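3.2 训练方案与依从性

两组受试者均在Damside训练中心完成为期12周的干预，每周训练三次，每次60分钟，相邻两次训练至少间隔48小时。混合训练组采用“力量加高强度功能性练习”的安排：前25分钟为深蹲、硬拉和推举等多关节抗阻动作，随后20分钟为循环式体能练习，其余时间用于热身和整理活动。个别化训练组的总时长与之相同，但动作选择、负荷和间歇由教练根据受试者首次评估的结果逐一确定，并在第4周和第8周各调整一次。

首次评估包括五项内容：深蹲动作筛查、坐位体前屈、握力、30秒坐站测试以及六分钟步行测试。深蹲筛查按四级评分，由两名评分者独立打分，意见不一致时由第三名评分者裁定。抗阻动作的起始负荷定为估算一次最大重复重量的55%，受试者能以标准动作完成规定次数且主观疲劳评分不高于6分时，下一次训练增加2.5至5公斤。膝关节或腰部有不适史者，前两周以箱式深蹲代替杠铃深蹲，以壶铃硬拉代替传统硬拉。
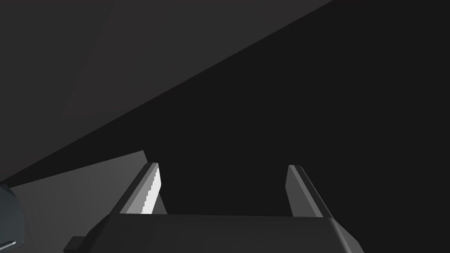 图3 受试场地的一处

循环练习的强度以心率储备的70%至85%为目标区间。受试者全程佩戴胸带式心率设备，教练可在训练过程中查看读数。连续两分钟超出区间上限者，改做同一动作的低强度版本，例如以台阶踏步代替跳箱，以斜板俯卧撑代替标准俯卧撑。替代动作不计为缺勤，也不影响当次训练的完成判定。

依从性按实际完成训练次数与计划次数之比计算。两组合计共有115人进入分析，其中累计完成1,767组主要抗阻动作记录的，是第1周的数据；此后各周的记录数随出勤情况变化，详见附录B。出勤率低于三分之二的受试者仍保留在意向性分析中，但不进入符合方案分析。缺勤原因由受试者自行填写，选项包括工作安排、家庭事务、身体不适和其他。填写“身体不适”者须在恢复训练前与教练通话一次。

3.3 教练培训与质量控制

参与干预的教练均持有体能训练资格证书，并在研究开始前完成两天的统一培训。培训由Estrella Bautista主持，第一天讲解评分标准和进阶规则，第二天在Olton分馆进行带教练习。各教练须在模拟课中正确处理至少四种预设情形，包括动作代偿、心率超限、受试者要求提前增加负荷，以及受试者中途退出循环练习。

干预期间每名教练接受三次现场观察。观察表共18个条目，每条按“符合”“部分符合”“不符合”记录。得分低于规定标准的教练在一周内补训。混合训练组的主要偏差出现在间歇时间上，部分教练在人数较多的时段缩短了第二轮与第三轮之间的休息。个别化训练组的偏差多与记录有关，如调整了负荷而没有在训练日志中注明理由。上述偏差均已在数据锁定前标注，敏感性分析中剔除了相应的训练记录，结果方向没有改变。

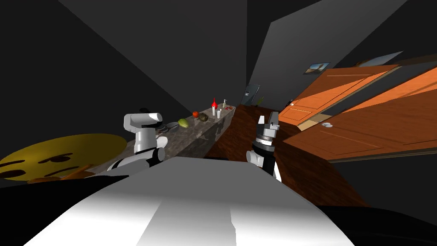 阅读时间：约2分钟 | 859字

3.4 结局指标与统计方法

主要结局为第12周时六分钟步行距离相对基线的变化。次要结局包括握力、30秒坐站次数、深蹲筛查得分和自评体能。自评体能采用五点量表，由受试者在测试开始前填写，以减少当日测试表现对评分的影响。测试人员不参与教学，也不知晓受试者的分组。

所有连续变量先作分布检验，近似正态者以均值和标准差表示，其余以中位数和四分位距表示。组间比较采用线性混合模型，固定效应为组别、时间及其交互项，随机截距设在受试者层面。模型校正了年龄、性别、基线体重指数和既往训练年限。既往训练年限按“无”“不足一年”“一至三年”“三年以上”四类录入。缺失数据采用多重插补，插补模型纳入全部结局变量和协变量。深蹲筛查得分为有序变量，另以有序逻辑回归分析。评分者间一致性用加权Kappa系数表示。

分析代码由Thérèse Dufour编写，另一名作者独立复核了主要结局部分。复核中发现基线表的体重指数分组界值有一处录入错误，已更正，主要结局的估计值未受影响。双侧检验的显著性水平定为0.05。次要结局未作多重比较校正，其结果应视为探索性的。

3.5 不良事件

不良事件由教练在每次训练后填写，并于每四周由研究人员电话核实。肌肉酸痛持续不超过72小时者不计入不良事件。关节疼痛、头晕、跌倒以及任何需要就医的情况均须在24小时内上报。两组报告的事件以轻度肩部和膝部不适为主，多在调整动作幅度后继续训练。研究方案允许受试者在任何时候退出，退出者仍受邀参加第12周的测试，测试流程与其他受试者相同。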